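Reading a Qualifying Table: Notes for Session 2
18 April 2023
4 min read

Welcome back, everybody! Last time we got through the rules of the group stage, and tonight I'd like us to slow down and look at the table itself, which people tend to skim.

Take the Danau group as we left it. Brollis and Bevinero are level on points with 2 games to play, and Brollis sits higher on goal difference. Fine so far. But in this competition the first tiebreaker is the result between the two sides, and they don't meet for the second time until August — so the order printed on the page is only a placeholder.

Goal difference comes next, then goals scored, then away wins (I always forget that one myself, so do write it down). Fuchs, in third, trail by 4 points and can still catch one of them, though they'd need to win both games and get some help.

One more thing on minutes played. A young forward with 510 minutes across the campaign has had less than six full matches, so please be gentle when you compare scoring rates!

For next session, work out every way Fuchs could finish second, and bring your working along.

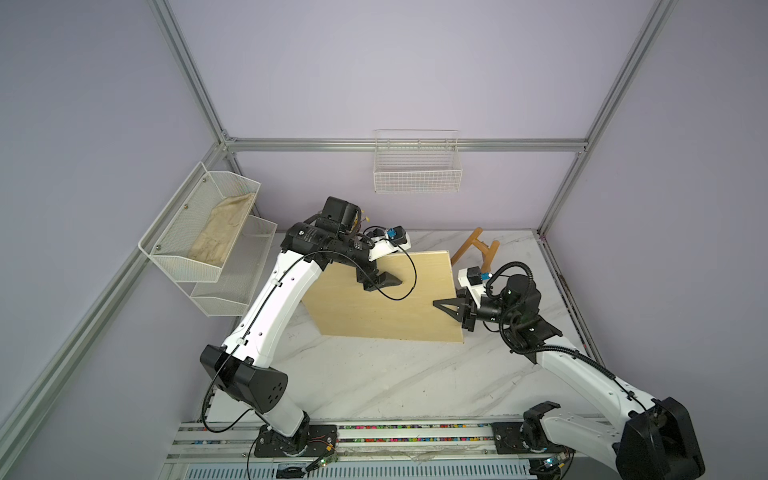 A reader of last term's notes wrote in that head-to-head should never come before goal difference, as it makes a heavy win over the bottom side worth far too little.

Course notes, free to copy for class use | Back to top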